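**Bresgate fit-out, progress report to Dandon**
26/01/2026
Prepared by: Malte Reuter

**Work completed**

Floor coating is finished in both bays and has been signed off by Hazem Shehata. Of the 28 furniture items on the order, 6 are still with Ankrah. The supplier gives July for the remainder – this is later than planned but does not affect the current phase.

**Budget**

Spending stands at 50 percent of the approved amount. No transfer between budget lines is requested.

**Open items**

- Second delivery from Ankrah, date to be confirmed in writing
- Labels for the Erico storage units
- Edge protection for 2 shelves

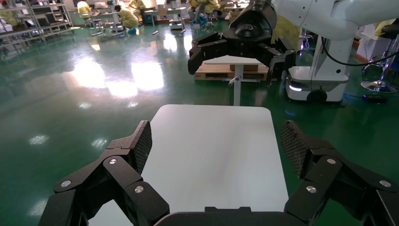

Table placement follows the revised floor plan, with clear space kept between work surfaces. Tops were specified in white with a matte finish to limit glare. The small pedestal table has its adjustment lever on the stem, and its height setting will be recorded once the layout is fixed. The flat cardboard box on the pallet behind it is to be moved to storage before the next inspection. Floor markings will be applied after that, and the final positions will be entered in the asset list.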